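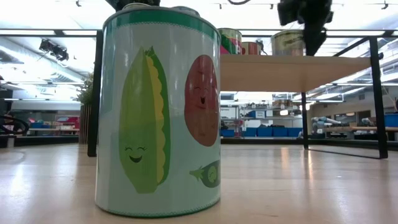
It was the bit with the lighthouse that finished her off, according to one woman in the row behind, who had come out with her sister and admitted to the whole foyer that she hadn't cried at a film since she was at school. Her sister wanted to know when it was on again.

Home | Film | Music | Out and About | Subscribe

Last updated: Monday, 9.40am

I had gone along to the Pluremell in Skiltbridge expecting a quiet evening, if I'm truthful, with a bag of mint toffees and perhaps a little doze in the middle. The old picture house has 328 seats, and for most of the winter you could stretch your legs over three of them without troubling a soul. Not that night! The queue went past the chip shop and round the corner by the bank, and people were sharing umbrellas with strangers.

The film was Notura, a small, slow, lovely thing about a ferry family in the last summer before the bridge opens. There isn't a great deal of plot (a boat needs mending, a daughter wants to leave, a letter is put off and put off again) but the faces are so good that you hardly mind. I did think the wedding went on too long. My neighbour with the popcorn disagreed and told me so on the stairs.

What I liked best, though, was the evening built around it. The Pluremell has been running these preview nights since June, and they've settled into a friendly sort of shape. Doors open early, there's soup and bread from Grabowska, the café across the road, and somebody plays the piano under the screen until the lights go down. Afterwards you can stay and talk, or slip off for the last bus, and either is fine. I meant to slip off. I was still there at half past ten, arguing about the ending over a second bowl of soup.

Tickets cost £5 and you can book 2 at a time, which seems fair, given how fast they go. There are 21 previews planned for the season, with a few old favourites mixed in, and the printed programme is at the box office and on the counter at Grabowska. Seats aren't numbered, so come early if you like an aisle. Bring a jumper as well, for the heating in the balcony is more of a rumour than anything, and the draught by the left-hand door will find your ankles.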